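May
Posted to the list by Fasil Hailu

Hi all,

Sorry for the slow answer, I've been reading this thread on my phone in the evenings and never had a proper keyboard in front of me. Pictures first and then I'll get to the questions about mailers and measuring, which I have far too many opinions on (you were warned!).

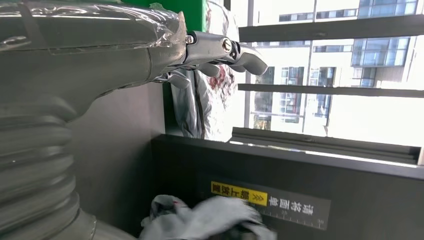
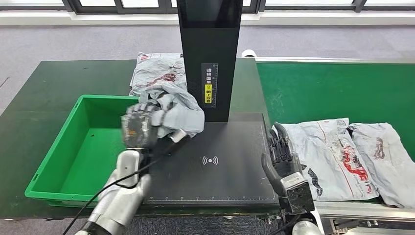 By the big window, and at the scanning platform with a gray mailer over it.

Okay, so. Quoting the original message so people who joined this month can follow:

> We're a two-person yarn and notions shop and we've finally outgrown
> the kitchen table. We send mostly soft stuff, so mostly plastic
> mailers, with a box now and then. My questions for anybody who packs
> a lot:
>
> 1. How do you keep labels readable on a floppy bag? Ours wrinkle
> and the drop-off counter has to type the number in by hand.
> 2. Is it worth having a fixed spot for measuring and scanning, or
> is a tape measure and a phone fine?
> 3. Bins or shelves for what's waiting to go out?
>
> We're at 100 parcels in a good week, and I'd like to stop dreading
> the good weeks.
> — Danow Yarn & Notions

First of all, congratulations on 100! I remember the week we hit that and I think I ate standing up the whole time.

On number 1, wrinkled labels. Soft mailers are a pain, no way around it. The bag in the second picture is a fair sample of what they do, all bunched and twisted with one corner hanging down, and the code has to be read off that somehow. What helped us was folding the bag BEFORE the label goes on. Push the air out, fold the extra plastic to the back, one strip of tape, and then put the label on the flat side. We used to label first and fold after, and of course the fold went right through the bars every time. If your labels are bigger than the flat part of the bag, get a smaller label or a bigger bag. We switched to the Trimside half-size labels and I haven't cursed at a label since (well, not daily).

And put the instruction where your eyes already are! I love the strip on the black column behind the platform, which says in Chinese to place the waybill facing up. It's right behind the spot where the bag goes, so you can't help reading it. I copied the idea at our place with a strip of masking tape and a marker — LABEL UP — stuck to the upright behind our scale. I'd had the same words on a nice printed sheet on the wall for a year and not one person had looked at it, me included.

Number 2, the fixed spot. Yes, yes, a hundred times yes. A tape measure is fine until you put it down somewhere. I like a surface with the marks right on it, the way that black platform has tick marks and numbers along the front edge. You set the thing down, you look, you're finished. It's black with a light gray bag over it too, and I'm a believer in that sort of contrast. Our old table was cream laminate and I once lost a white mailer on it for most of an afternoon. It was on the table.

You don't need to buy anything for this. My second station is a cutting mat from the sewing box, screwed down at the corners so it can't wander, with the scale next to it. It cost me the screws. The first station is a Gamum bench I bought used and it's heavier than my car, so think about stairs before you get excited about one of those.

Number 3, bins. I'm a bins person. Shelves are lovely for stock, but for outgoing I want something with sides that I can pick up and carry to the door. I'd go for a bright color too, something like the green one beside the platform, open on top with a rim you can grab. With a bright bin you can tell from across the room if there's still something in it. We run 2 per station, one for labeled and one for "there's a problem with this," and the problem bin gets emptied before anybody goes home. That last rule was my sister-in-law's and it has saved us more refunds than everything else in this message put together.

Keep the bins on the same side as your writing hand, by the way. Or don't, but pick a side and leave it. I moved ours once during the busy season to "improve the flow" and we dropped parcels on the floor for three days.

Somebody also asked about light. I'll take a window over any lamp. Ngô, the place that rents us our unit, offered to put up blinds and I said no thank you, I'd like to see what I'm doing. The only trouble is glare on shiny mailers late in the afternoon, and for that I just turn the table a little.

Numbers, for whoever wanted them: we sent 930 parcels in our best month the year before last and 1335 in the best month last year, same room and same people. I can't swear that the folding trick did it, the cutting mat probably deserves a share, and we also dropped the handwritten thank-you cards (I miss them, my wrist doesn't).

One thing I haven't solved is where to put the empty mailers. Ours live in a cardboard box under the table and every size ends up mixed with every other size by lunchtime. If anyone has a hanging rack they like, send me the measurements, please. I've got 30 inches between the table leg and the wall.

Fasil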